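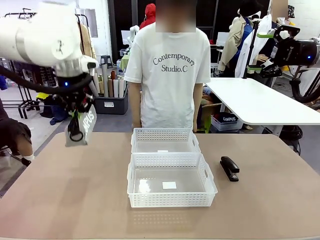
Kwaku Zakaria has strong feelings about fabric labels. We'd been talking maybe a minute, and I hadn't even gotten my pen out, when he told me that most people put them in the wrong place.

"Too close to the neck seam," he said. "It scratches, so the customer cuts it out, and now your name's in the trash!"

Kwaku runs the finishing table at Baidoo, the little clothing workshop in Sondville (go past the bakery and up the stairs, the sign is tiny). Finishing means everything after the sewing – tags, labels, loops, folding, bagging. He started there in April on a trial and stayed on, and by now he has opinions on every inch of that table.

Baskets, for instance. He likes white plastic ones with holes in the sides, and he likes to keep two going, one for tags waiting to be checked and one for tags that are fine.

"With a solid bin you lose the little ones down in the corners," he told me. "I want to see in from the side. And I want handles, because I'm moving them all day long."

I asked if he'd ever mixed the two up and he laughed for quite a while. Yes, once, on an order of 500 shirts for a shop called Haltov. He and a coworker sat on the floor until late, going through the lot by hand and eating cold noodles.

"We found two bad ones. Two! My back hurt for a week."

The stapler is a sore subject too. People borrow it and it wanders off to the cutting side, so he's taken to using it as a paperweight (his theory being that you notice sooner when your papers blow away). He staples order slips and never, ever fabric. He made me write that down.

I wondered if it gets dull, tag after tag. He thought about it.

"Some days, sure. A run of 1000 is long. I put the radio on. But I like a label that sits straight. My aunt had a coat from Wurna, really old, and the label was sewn so nicely I used to look at it in church."

Then somebody called him over about a missing box of hangers, and I got to flip through the coats until he came back.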